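Sat 2 February

**Container swap opens again in Preltville**

The food container swap in Preltville is open again from this week, in the back room of the Rosto shop. People can bring plastic boxes they don't use anymore and take home other ones, free of charge.

The idea came from Siriporn Saengthong, who had a full cupboard at home and very few boxes that fit together. "I had lids without boxes and boxes without lids," she told us. "My neighbor had the same problem, so we put everything on one table."

Visitors are asked to wash their containers at home and to nest the same shapes together before they hand them in. A nested set needs much less room on the shelf, and it is easier to see which sizes are there.

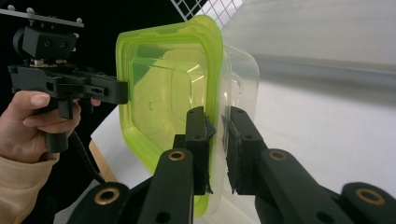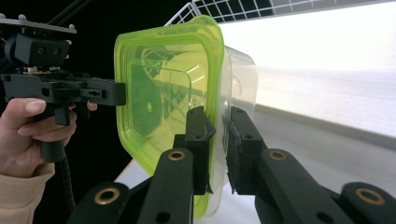

*A green container and a clear one, nested together and standing on edge.*

Each household can bring up to 60 pieces. Glass is not accepted this time – last year several jars broke on the way. Boxes with cracks or strong stains should go in the normal recycling.

Efua Issahaku, who runs the shop, has made two shelves free for the swap. Square containers go on the upper one and round containers on the lower one. Lids have their own basket by the door, and they can be tried on any box before you take it.

The swap is open on shop days until the end of February, and the last entry is 90 minutes before closing. Questions can be asked at the Rosto counter.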